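Flerholm Storage Reuse Project
Progress report to the Griritside Fund
September 17, 2019

0 comments
2 shares

1. Scope of this period

Work since April covered the second stage of the grant: selection of a standard storage box for the Flerholm lending store, trial of lid types, and a first draft of the packing and labeling procedure. The purchase of shelving, listed under the third stage in the original plan, has not started.

The lending store holds small household goods for short-term loan: kitchen scales, extension cords, sewing supplies, hand tools, table linen. At the start of the grant these were kept in mixed cardboard cartons and bags. Cartons were split at the corners, contents were not listed on the outside, and returned goods were often put back in the wrong carton. The grant application named a single reusable box format as the remedy. That remains the plan.

2. Box selection

Three box formats were compared. The first was a deep crate with a hinged lid in two halves. It stacks well but cannot be opened when another crate is on top, and the halves catch on long items. The second was a shallow tray with a snap-on cover. The cover holds firmly but takes two hands and some force to remove, and the clips were the first part to fail. The third was a rectangular plastic box with a rolled rim and a separate lift-off lid.

The third format is recommended. The thick rim gives a usable grip along all sides when the box is lifted without its lid. The walls flare slightly toward the top, so empty boxes can be nested. The flat bottom sits level on a shelf or table, and small items do not collect in grooves. Pale boxes were preferred to dark ones in the trial, as contents are easier to check before a loan is signed out.

3. Lids

The lid took more time than expected. A lift-off lid has to be removed and replaced each time a box is checked, so the way it is held matters as much as the fit. The trial lid has a raised rim, a round recess in the top surface and a folding handle at the front. It can be picked up by the recess or by the handle.
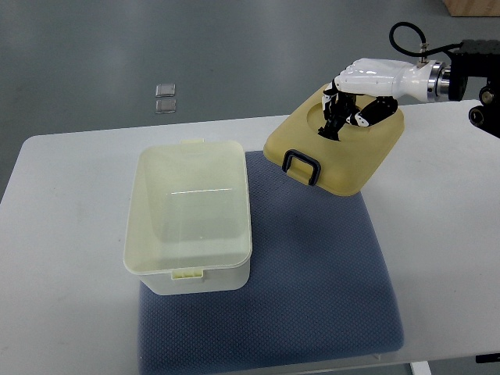
Carvalho asked whether a separate lid would simply go missing between loans, and said the hinged crate at least kept its parts together. The point is accepted. Under the draft procedure each lid carries the same number as its box, on the underside, and the return check is not complete until both numbers have been read. A box without its lid is held back from the shelf and entered in the log as incomplete.

Lid color was also considered. Yellow lids on pale boxes are easy to find on a crowded table. A scheme with a different lid color for each class of goods was drafted and dropped. It would have required spare lids in every color, and a substitute lid would then give false information about the contents. Class of goods will be shown on the label only.

4. Packing and labeling

The draft procedure has been in use on a small part of the stock. In summary:

Empty the box and wipe the bottom and the inside corners.
Lay out the contents on a mat and check them against the list.
Place heavy items flat on the bottom. Wrap blades and points.
Keep contents below the rim so that the lid seats without pressure.
Seat the lid, fold the handle down, and check the numbers.

The mat was added after complaints about small parts rolling off the table. It also marks out one working place per person, which has reduced mixing between loans when several boxes are open.

Paper labels curled at the edges and have been replaced with card inserts in a clear sleeve. The sleeve adhesive from Drekeck holds on flat walls but lifts where the wall begins to curve. Labels are now placed at the center of the short side only.

5. Delays

The shelf survey is eight weeks behind plan. The delay follows from the box selection, as shelf spacing depends on the height of the box with its lid on. With the format settled, spacing can be calculated and the survey closed. No change to the total budget is requested.

6. Next period

Confirm the order for boxes and lids, with spare lids as a separate line.
Transfer the remaining stock out of cartons.
Close the shelf survey and obtain two quotes for shelving.
Revise the procedure for long items, which do not fit the chosen box and are still stored loose.

A decision on the spare lid line is requested before the order is placed. The supplier does not sell lids separately below a minimum quantity, and that quantity is higher than the store needs in its first year.

Share this report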